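Shared Tables — Frequently Asked Questions
Stodton office, facilities desk

What has to be cleared from a shared table?
Everything that was not there when you sat down: bottles, cups, wrappers, bags and cables.
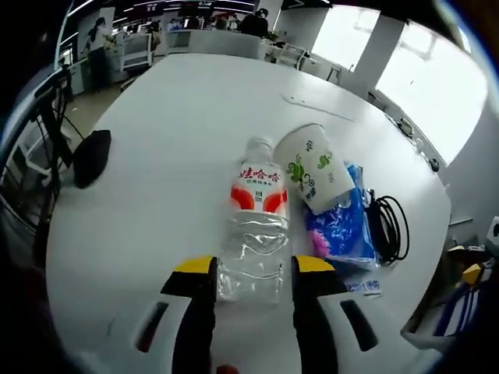
Bottles go in the plastics bin with the cap on. Labels stay on as well. Paper cups are a separate stream: a cup like the one with the green leaf pattern, tipped over beside the water bottle, goes in the cup tube once it is empty.

What about cups that still contain liquid?
Pour them out at the sink first. The cup tube holds 40 cups and has no drain.
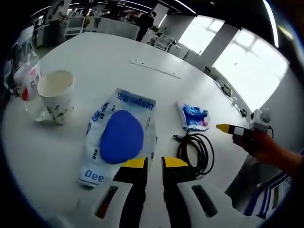

Where do cables go?
Coil them loosely and place them in the cable tray. Unlabeled cables are kept until the end of February.

Can wipes and tissues stay on the table?
No. Sealed packs go back to the supply shelf — opened ones go in the drawer below it.

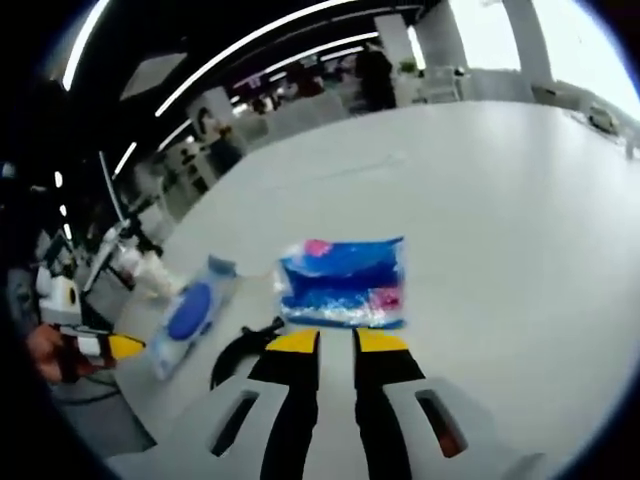
Packs left out after 5 p.m. are moved to the shelf by the evening crew.

Who handles lost items?
Chantelle Radebe, extension 2570.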